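Showing a kitchen task by hand: how we record at Prornusthorpe

This page is for new demonstrators on the Lotus project. You will do ordinary kitchen work with your own hands while the head camera records, and later the robot learns from these recordings. You do not need to know programming. You need patience and a charged battery.

Before you start

Put on the head strap and tighten it until it does not slide when you look down. Open the Indov recorder on the tablet and check the preview. Both hands should be inside the view when you work at the normal distance from the counter. If you see only your fingertips, tilt the camera down a little and check again.

Roll up your sleeves above the wrist. The hand tracking loses the wrist very easily under wide cloth, and we had to throw away 35 recordings in September for this one mistake.

Step 1. Set the objects

Lay the objects for your task on the free part of the counter, near the front edge. For the knife task we use two cleavers, side by side, with the handles towards you and the blades pointing away. The rest of the kitchen stays as it is. Jars, cloths and the knife rack can remain where people normally keep them, and the robot must learn to work among such things.

Step 2. Begin with a rest position

Press record, then hold both hands open over the counter for 2 seconds. After this, bring the hand slowly to the object, with the fingers already a bit curled. Do not jump to the handle. The approach is the part which the model uses most.
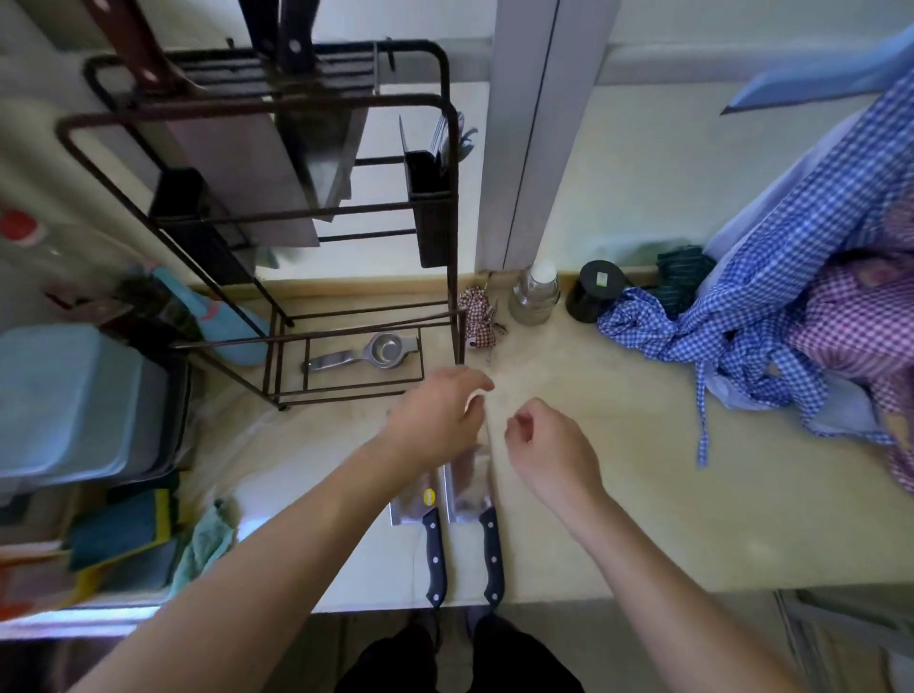

Step 3. Do the task once

Take one cleaver by the handle, lift it, put it into the rack and let go fully before you pull the hand back. Keep the blade pointing away from you all the time. If you drop something, do not correct it quickly – stop the recording, mark it as "failed" and start a new one.

Step 4. Save and upload

Write the task name and your demonstrator number. One set is 77 recordings, and the Nwosu server accepts files up to 700 MB. Longer files must be split before the upload, otherwise they stay in the queue without any message.

Last changed: January 2020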